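Teltstead Code

From Serari, the automation reference

Needs tidying. Sections on scope and audit overlap, see talk page.

The Teltstead Code (in full, Teltstead Code of Practice for Desk and Office Handling) is a voluntary set of rules for teaching robots to pick up, hold, turn and put back everyday things in offices. It covers the person who demonstrates the task, the machine that later tries it, the room both work in, and the notes kept afterwards. First edition adopted at Teltstead on 25 Jun 2018. Usually just called "the Code", or in older papers "the Teltstead sheet", after the single printed sheet it began as.

It has no legal force. Firms sign up, print it, and are supposed to stick to it. Machine safety proper (guards, stop buttons, forces on the body) is left to the safety standards and to whatever law applies locally, and the Code says so in its first line.

Background

Before the Code most teams working on office handling had house rules, or none. Demonstrations were recorded in one place, labelled in another, used in a third. Words didn't match. A "lift" at one firm meant the object had left the table; at another it meant only that the fingers had closed. Mared Craddock, then running the handling group at Edesus, wrote a glossary for her own staff and sent it to Fogh, who were buying recordings from the same supplier. Fogh sent it back with red ink all over. The marked-up copy is more or less the first draft.

The meeting at Teltstead was called to settle the glossary and ended up doing rather more. Mogens Holst of Fogh wanted rules on the room. Craddock wanted rules on the hands. Both got in. The section on privacy was added the following July, after complaints from office tenants.

Scope

Desks, shelves, side tables, cupboards at standing height. Offices that are in real use, and mock-ups of them. Light objects that one person can lift without effort: stationery, mugs, calendars, folders, chargers, small plants.

Outside the scope: kitchens, workshops, anything hot, anything sharp apart from ordinary scissors, anything containing liquid over a socket. Medical rooms are out altogether. Clause 3 allows a firm to widen the scope for its own use as long as it doesn't then claim to follow the Code for the extra part. Widely ignored, that last bit.

Main provisions

The room

Leave the room as its users have it. The Code asks teams not to clear a desk just to make the task easier, and not to dress one up to look harder. If something must be moved for safety it is moved before recording begins and written down.

Cable wells, hinged lids and sockets set into a worktop get a paragraph to themselves. They may be open or shut, but they stay the same through one episode, and the state goes in the notes. Reason given in the commentary: a lid which is open at the start and shut at the end, with no hand having touched it, teaches the machine that lids do that.

Gangways stay free. Fire equipment and exits are never blocked, hung with things or used as a place to park a trolley. Same wording in every edition.

The hands

Rules here apply to whoever demonstrates. Hands come in from where a seated or standing person's hands would come from. No reaching across the body for show. Ordinary speed. Sleeves as worn, though loose cuffs that hide the fingertips should be rolled back.

Flat or folding objects are the awkward case. Anything made of sheets on a binding, such as notebooks, flip calendars and sample books, should be held so the pages don't fall open unless the task is to open them. The preferred hold is two hands, low, one at each side, with the object kept upright and its face turned toward the viewer. A one-handed hold is allowed if the object is stiff. Pinching a single sheet counts as a failed grasp even when nothing drops, which surprises a lot of new people.

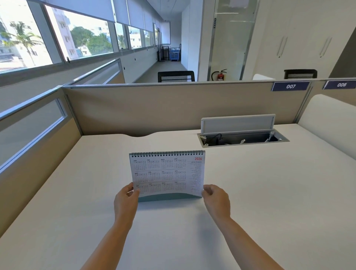

The object should be still for a moment before it is put down again. Older editions gave a length for this pause; taken out because demonstrators started counting under their breath and the motion went wooden. Now it just says "a clear pause".

Putting down matters as much as picking up. Base first, then let go, then hands out of the way. Dropping from a small height is recorded as a drop, however tidy it looks.

Viewpoint

For recordings made from the head, the Code wants both hands and the object in view for the whole of the grasp. Looking away mid-task is permitted if that's what a person would naturally do (checking where to set something down, say) but not for idle reasons. No editing out of hesitations. The start and finish may be trimmed; the middle may not.

Head height should match the demonstrator. Recordings made seated are not mixed with standing ones under the same label.

Notes and labels

Every episode carries a plain-language line saying what was done. One sentence, verb first: "hold the calendar upright", "put the folder back on the shelf". No opinions, no "carefully" or "nicely". If the task failed the line says so, and the episode is kept. Throwing away failures is the commonest fault found in reviews and the one the Code is strictest about.

Printed text on an object may be copied into the notes if it's needed for the task. Otherwise leave it. In particular year and date text on planners and calendars is never to be used for dating the recording, as offices keep old ones and get next year's early. The recording date comes from the log.

Privacy

Added in the second edition. People in the background have to have agreed or be gone. Screens off or turned. Desk numbers, door signs and the like are treated as low risk on their own, but a team should ask the tenant. Views out of windows are allowed, with a warning that a well known skyline gives away the address. Paper with names or handwriting on it goes in a drawer.

A tenant may withdraw a room. The firm then has to stop using what was recorded there, and Annex 4 sets out how to show that it has. Annex 4 is the longest bit of the whole document.

From demonstration to machine

When a robot repeats a demonstrated task the Code asks for:

the same kind of object, not necessarily the same one
a person within reach of the stop
first tries at reduced speed
fingers or grippers checked for grit and sharp edges
a note of each try, incuding the ones abandoned

Spare objects should be to hand. Spiral bindings catch on rubber pads and bend, and a bent binding changes how the thing hangs, so replace it and don't carry on. Same with card stands that have gone soft at the fold.

Machines are not to be left holding anything when staff leave the room. Sounds obvious. It was the subject of a good deal of correspondence.

Review

Signatories swap recordings once a year and check each other's. The reviewer picks the episodes, not the owner. A batch of 50 is drawn for each task and watched all the way through, at normal speed, by somebody who didn't make them. Faults are marked as minor, serious or void.

The largest review published so far, by Ita Rafferty, went through 807 episodes of sheet and booklet handling pooled from several signatories. Her main finding was that void episodes clustered at the end of working sessions and that the put-down went wrong far more often than the pick-up. She recommended shorter sessions. The third edition took this up as advice only, Rafferty having argued for a rule.

Criticism

Malou Ladefoged has argued that the Code favours tidy, two-handed people. Real office workers grab a calendar by the top, wave it about, read it at an angle. A machine trained only on approved holds may be poor at understanding the rest. The reply from Edesus was that unusual holds are allowed so long as they're labelled, true, although the labels offered are few and most teams skip it.

Dede Quaye's objection is different: cost. Small outfits can't spare a person for a week of review, and the annual swap assumes everyone has somebody free. Quaye proposed a lighter version for small teams. Draft exists, not adopted at time of writing.

Others complain about the language. "Clear pause", "ordinary speed" and "as worn" are left undefined on purpose, acording to Holst, on the grounds that a stopwatch produces bad demonstrations. Critics say two reviewers will then disagree. They do, fairly often, and the commentary tells them to talk to one another before marking anything void.

Editions

First edition: glossary, room, hands. One sheet, both sides.

Second edition: privacy added, Annex 4 added, viewpoint split off from hands.

Third edition: pause length removed, advice on session length, section on machines rewritten. Current.

Corrections are issued as loose slips between editions. A signatory is expected to keep them with the printed copy. The slip on hinged lids supersedes the one on drawers; check which you have, the numbering was muddled and both went out under the same heading.

See also

Grasp (robotics)
Learning from demonstration
Episode log
Fogh glossary
Put-down error

Notes

Spelling of "Teltstead" varies in early copies. The sheet itself has it both ways.

The Edesus draft and the Fogh mark-up are held together; ask for them under Craddock.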